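검색어를 입력하세요 검색 상세검색

4. 정리 장소의 구성과 관찰 절차

4.1 상판과 주변

관찰은 마른포트(Marnport)에 있는 오르홀름(Orholm) 공용 작업실에서 진행하였다. 작업실에는 좌석마다 정해진 마우스가 없고, 이용자는 입구 쪽 탁자에서 마우스를 가져갔다가 나갈 때 같은 탁자에 돌려놓는다. 앞 절에서 다룬 서랍식 보관과 달리 이 방식에서는 물건이 늘 보이는 곳에 있으며, 되돌려놓는 자리도 이용자가 스스로 정한다. 본 연구가 이 탁자를 대상으로 삼은 것은 그 때문이다.

탁자의 상판은 갈색 계열의 대리석이고 가는 흰색 줄무늬가 불규칙하게 갈라져 있다(그림 3). 상판 가장자리에는 얇은 검은색 금속 테두리가 둘려 있으며, 뒤쪽 벽은 산호색에 가까운 분홍색으로 칠해져 있고 청록색 잎 사이에 흰 토끼를 그린 벽화가 있다. 벽화는 작업실이 문을 열 때부터 있던 것으로, 관찰을 위해 가리거나 바꾸지 않았다.

그림 3. 정리 탁자의 대리석 상판과 뒤쪽 벽화 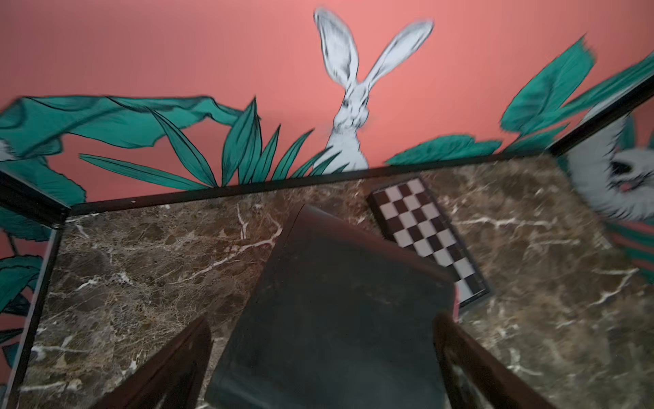 이 페이지의 마지막 수정: 24/03/2020

상판의 무늬를 먼저 기술하는 이유는 이용자가 물건을 놓을 때 무엇을 기준으로 삼는지가 이 절의 주된 물음이기 때문이다. 단색 상판에서는 가장자리와의 거리가 사실상 유일한 기준이 되지만, 무늬가 있는 석재에서는 눈에 띄는 줄무늬가 경계선처럼 쓰일 수 있다. 예비 면담에서 작업실 이용자 아순타 네그리(Assunta Negri)는 흰 줄이 몰린 곳을 피해서 놓는다고 답하였고, 달바 라세르다(Dalva Lacerda)는 무늬를 의식한 적이 없으며 먼저 놓인 물건 옆에 붙여 놓는다고 답하였다. 두 답변은 이후의 기록 항목을 정하는 데 반영되었다.

상판에는 칸막이나 표시선을 두지 않았다. 초기 계획에는 종이테이프로 자리를 표시하는 조건이 포함되어 있었으나, 접착면이 석재 표면에 남는 문제로 제외하였다. 조명은 작업실의 평소 천장등을 그대로 사용하였고, 탁자의 위치도 관찰 기간 내내 고정하였다. 다만 11월 중순에 탁자를 벽 쪽으로 조금 밀어 붙인 일이 한 차례 있었으며, 해당 시간대의 기록은 분석에서 뺐다.

4.2 물품과 거치대

정리 대상은 무선 마우스로 한정하였다. 키보드와 충전 케이블은 크기와 형태의 차이가 커서 같은 기준으로 기록하기 어려웠다. 사용한 마우스는 대부분 검은색이고 크기가 서로 비슷하다. 검은색 제품 가운데는 껍데기 뒷부분에 가로 홈이 줄지어 있고 매끈한 윗면에 흰색으로 "Lecoo" 로고가 인쇄된 것이 있다. 이 홈과 로고는 마우스의 앞뒤를 구별하는 데 도움이 되므로, 방향 기록에서는 로고가 탁자 앞쪽에서 바로 읽히는지를 기준으로 삼았다.

검은색 마우스와 별도로 연한 분홍색 마우스를 두었다. 모양이 납작하고 얇으며 모서리가 둥근 사각형에 가깝다. 이 마우스에는 분홍색 플라스틱 거치대를 함께 제공하였다. 거치대 윗면에는 둥근 사각형으로 파인 자리가 있어 마우스를 그 안에 놓을 수 있다. 색과 형태가 맞는 자리를 하나만 제공했을 때 나머지 물건의 정리에도 변화가 생기는지 확인하려는 것이었다. 거치대 사용법은 따로 안내하지 않았다.

비교 조건은 2개로, 거치대를 둔 조건과 치운 조건이다. 각 조건에 300회의 반납을 배정하여 모두 600회를 계획하였고, 그중 기록이 완전한 586회를 분석에 사용하였다. 빠진 기록은 이용자가 마우스를 탁자에 내려놓은 직후 다시 집어 간 경우와 앞서 언급한 탁자 이동 시간대의 반납이다. 한 사람이 여러 차례 반납한 경우도 각각의 반납으로 처리하였으며, 이용자별 반복에 따른 영향은 5절에서 따로 다룬다.
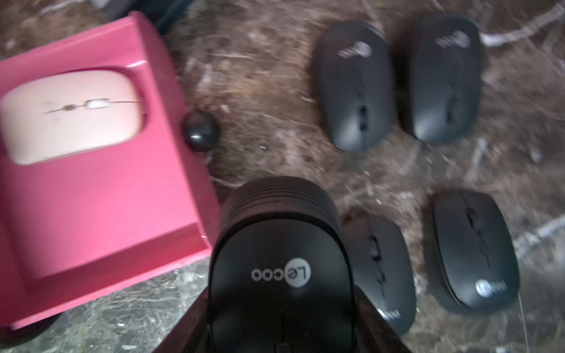

기록 항목은 놓인 위치, 방향, 가장 가까운 마우스와의 간격이다. 위치는 상판 왼쪽 앞 모서리에서부터 잰 거리로 적었고, 간격은 두 마우스의 몸체가 가장 가까워지는 지점에서 쟀다. 몸체끼리 닿아 있으면 간격을 0으로 하였다. 한 마우스가 다른 마우스 위에 비스듬히 얹힌 경우에는 간격을 적지 않고 겹침으로만 표시하였다. 측정에는 금속 자를 사용하였고, 자를 대면서 마우스가 밀리는 일을 줄이기 위해 상판 테두리 쪽에서부터 재었다.

방향 판정은 예상보다 까다로웠다. 로고가 있는 제품은 판정이 쉬웠지만, 표시가 없는 제품은 휠의 위치를 보고 앞뒤를 정해야 했다. 두 기록자의 판정이 다르면 홀리스 페티그루(Hollis Pettigrew)가 다시 확인하였다. 옆으로 누운 방향은 좌우를 구별하지 않고 하나의 범주로 묶었다. 좌우를 나누면 왼손으로 내려놓는 이용자의 습관을 따로 조사해야 하는데, 이번 관찰에서는 사용한 손을 기록하지 않았다.

4.3 정리 양상

거치대를 둔 조건에서 연한 분홍색 마우스는 대체로 파인 자리에 돌아왔다. 반면 검은색 마우스는 조건과 관계없이 상판에 그대로 놓이는 일이 많았다. 거치대가 있을 때는 검은색 마우스가 거치대 가까이에 모이는 경향이 보였으며, 치웠을 때는 금속 테두리를 따라 늘어서거나 먼저 놓인 마우스 곁에 모였다. 거치대가 자기 마우스의 자리를 정할 뿐 아니라 주변 물건의 기준점으로도 쓰였다고 해석할 수 있다.

흰 줄무늬의 영향은 뚜렷하지 않았다. 줄무늬 위에 놓인 마우스와 그렇지 않은 마우스의 방향 분포는 비슷하였고, 줄무늬를 경계로 삼아 무리를 나눈 것으로 볼 만한 배치도 드물었다. 네그리의 답변과 같은 습관이 일부 이용자에게 있더라도 전체 배치에는 잘 드러나지 않는 것으로 보인다. 무늬가 더 규칙적인 타일 상판에서는 결과가 다를 수 있으며, 페리(Ferri) 작업장의 타일 탁자에서 얻은 자료는 7절에 싣는다.

방향에서는 먼저 놓인 마우스의 영향이 컸다. 첫 마우스의 로고가 거꾸로 보이게 놓이면 뒤에 온 이용자도 같은 방향을 따르는 경우가 있었다. 이러한 따라 놓기는 간격이 좁을수록 자주 나타났다. 다만 반납 순서를 항상 확인할 수 있었던 것은 아니므로, 순서를 아는 기록만으로 다시 분석한 결과를 부록 B에 제시하였다.

문의: 클레들브리지(Cleledbridge) 생활공간연구실, 담당 메이브 키오(Maeve Keogh) | © 클레들브리지 생활공간연구실 | 맨 위로

관련 글
공용 책상의 케이블 정리와 서랍 깊이 (레오나르도 베네데티)
페리 작업장의 타일 탁자: 예비 보고
되돌려놓기와 거치대의 색
오르홀름 작업실 물품 목록 작성 지침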